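## Linen care: color next to white

Most damage to household table linen happens in storage. Ottar Haugland, who ran the finishing room at Wornum for nine years, sorts by fiber first and by color second. Cottons are folded in thirds. Openwork is rolled on a tube.
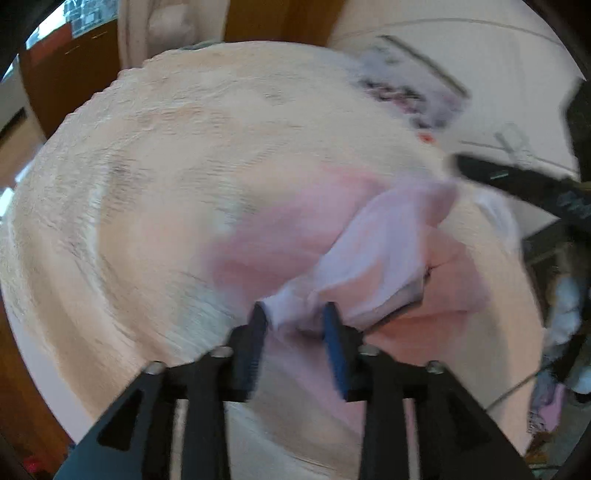 Dyed cloth needs separate handling. Reds and pinks transfer more readily than blues, and a faint stain may take weeks to show. Haugland tests each piece with a damp white swab, held on the hem for five minutes. A soft pink cloth set down on a cream blanket, as it is here, should pass that test before the two are stored together. Any color on the swab means a separate wash in cold water.

Lace presents a different problem. Weight concentrates at the edges of the holes, and a wet cloth hung from one corner will stretch there first. Dry it flat and pin the border at short intervals.

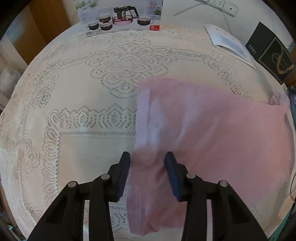
**Home & Textiles Desk, Fukamley**

On a round table, a white lace cloth should be centered by its medallion and the overhang checked afterward. A colored cloth laid on top protects the openwork from abrasion but hides any snags underneath. Lift it and inspect the lace every October. Repairs are made in undyed cotton thread, with the knots on the reverse.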